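Speaker notes – "Two arms and a tabletop: our month with the Liltham kit"
Filipa Caldeira, Tuesday, December 3, 2024 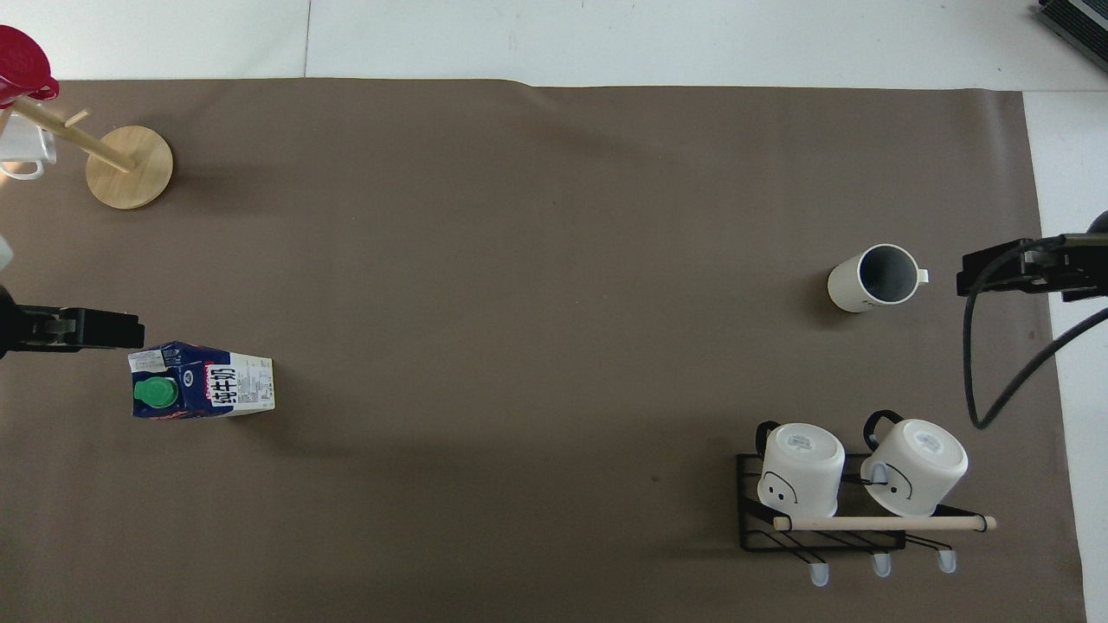

Say good evening, thank Arnaldo for having us, check that the back row can hear me. Mention that the slides will go up on the group's page later, so please don't feel you have to write down part names.

Start with why we wanted the kit at all. Our shop at Peixoto does small fittings for cafes and canteens, and for years customers have been asking us whether a robot could do the putting away. Not the cooking, not the latte art, just the cups and the cartons and the endless clearing of the counter. I always said no, and I said it quite cheerfully, and then in November Liltham offered us their two-arm tabletop kit on loan and I had to go and find out whether I'd been right all that time. (Pause here, Beatriz usually laughs.)

What you get. A left arm and a right arm, a black parallel-jaw gripper on each, the cables, the control box and the software, which is called Savidach. You bring your own table. Ours is plain white and we lay a big sheet of brown-gray paper over it. Setup took us 2 days, and I want to be fair to Liltham here, because one of those days was us arguing over which wall to put the table against.

The things we practice on are ordinary kitchen things. Mugs, a white pitcher-shaped mug, a milk carton with a green screw cap, a wooden mug tree, and the black wire rack with the wooden dowel across the front. People always ask about the mugs with the faces, the ones upside down on the rack, and I'm afraid all I can tell you is that everyone in the shop is very fond of them.

Now the part you came for. You teach the kit by moving the arms through a job yourself, over and over, and Savidach learns from the runs you keep. For the mug job we kept 40. Itsuki Hirose did most of them, and he has far more patience than I do – I tend to hurry the last bit and the software picks that up faithfully, bad habits and all. If there's time, tell the story of the spoon.

What I like. The grippers are slim enough to get at a handle without knocking whatever is next to it. The manual is written in proper sentences. The help desk rang me back, a real person, on the same afternoon.

What I'd want changed before I paid for it. The gripper cable hangs in a loop and I would love a clip for it, I really would. Cartons are harder than mugs, lying down especially, and we gave up on that job 7 times before we got a set of runs we were happy to keep. Also the license is per table, so if you have a second counter, ask about that early.

Comparison with the Jukance kit – keep this short, Sérgio Neves is covering it after the break and he knows it much better. Just say that Jukance sells one arm where Liltham sells the pair, and that for mugs I found I wanted the second hand more often than I expected.

Who should think about it. A training kitchen, a college, a fitter like us who wants to give customers a proper answer. For a busy cafe counter I'd wait a while yet, and I'll gladly say so again over coffee if anyone wants to argue.

Questions. The sign-up sheet for trying the kit has 29 places on it, and it's with Beatriz Meireles by the door. Remind people to bring their own mug if they'd like to teach it something new!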